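Higinio Magaña is talking before I've even got my coat off. He wants to tell me about the fog. "You should have been up here at six!" he says, pointing out the kitchen window toward Rallutcombe. "It came right up the valley and sat in the pear trees. You couldn't have found your own feet."

Magaña keeps a weather diary, and has kept one for 21 years. It began as a few lines on the back of a feed calendar the February he moved to the hill above Pilten, and it has grown into a shelf of green notebooks that bows a little in the middle. The morning I visited, he was writing entry number 309 in the newest one. Wind, cloud, rain in the gauge, first birds, and then whatever else he feels like putting down.

"The numbers are fine, I love the numbers," he says. "But anybody can get numbers. I want to know what it smelled like. I want to know if the gate stuck."

He reads to me from an early one, with his finger under the line. "Gray all day, then at supper a yellow stripe over Kinnunen's barn, gone before I could call anyone." He looks up, delighted. "I'd forgotten that completely, and now I've got it back. The whole evening! I can tell you what we ate." 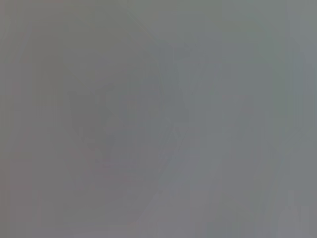
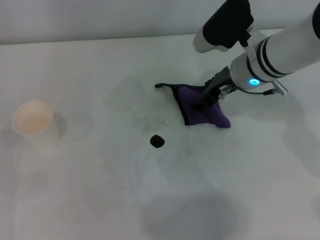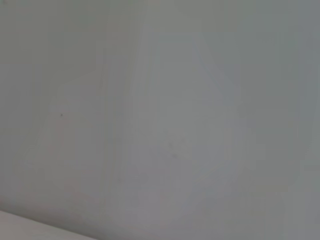
Page last changed: October 7, 2026

What did they eat? Beans and rice, with a fried egg on top, and the last of a bad batch of pickles.

I asked him how a beginner should start, and he was off again, pulling a plain tin rain gauge out from under the sink. He has 2 of them, one for the garden and a spare that leaks. "Put it away from the house, away from the trees, and go look at it at the same time every day. That's it! You're a weather person. Write down the zeros too. People skip the zeros and then they can't tell a dry day from a lazy one."

He is a patient reader of clouds, and will happily spend a whole breakfast on a single bank of them. High thin ones from the west make him bring the washing in by dark. A low, lumpy sky over the Cenirgate road usually means nothing at all, though it fooled him for years and he has the crossed-out forecasts to prove it. He let me read some of those, and they are wonderful. "Storm tonight, certain," says one, in capitals, and under it in smaller writing, "No storm."

Does he ever miss a day? He has, when his back went out, and once for a wedding. Those pages are blank apart from the date. He thought about filling them in from the newspaper and decided against it.

By then the fog had lifted off the lower field and he wanted to go out and see how much was in the gauge, so we went, him in slippers.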